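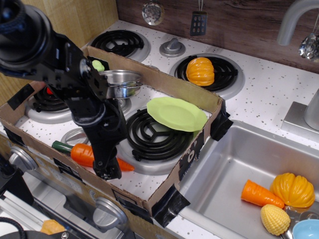

Play stove with cardboard tray in place, carrot on the stovetop, plate on the center burner.

Thursday, April 29, 2021

Tray, second version. Low walls, single-layer cardboard, corners and edges reinforced with black tape. The first version had no tape and the front right corner opened up after two days of handling. Cut from a Barkard shipping box; the printing was left on because it does not matter for this.

Purpose is to keep the loose food and dishes on the stove. Before the tray, most of what rolled went off the front or into the sink side. The lime was the worst for this, then the carrot. The pumpkin has ribs and mostly stays where it is set down, so it can live on the back right burner outside the walls.

Notes on the current layout:

Carrot lies flat across the speckled top, green end to the left. Stable in that position. If set down on the drip pan rim it rocks and turns toward the front wall.

Green plate does not sit level on the center burner if it is pushed too far back. The far rim rides up on the back wall and the plate stays tilted. Either shift the tray back a little or use the smaller plate from the Rakena set. I would try the tray first -- the smaller plate is hard to tell from the lid.

Saucepan goes at the back of the tray. The handle needs clearance from the wall or it will not turn freely.

One silver knob is lying on the stovetop. Post on the Flenwood unit is worn and a push fit no longer holds. Jocelyn Cabanatuan has spare knobs from the Pammont kitchen, same shape, but the bore may be different. Measure before gluing anything. Until then put the knob in the parts cup at the end of the day.

Tape: the strip at the front right corner hangs and should be pressed down or trimmed. The one near the sink is fine. Wipe the cardboard before adding new tape, the last roll lifted wherever there was dust. Sand the next cut edges with 60 grit, then 800 on the speckled surface only if the tray has left marks.

To do: check knob bore, shift tray, re-tape front right.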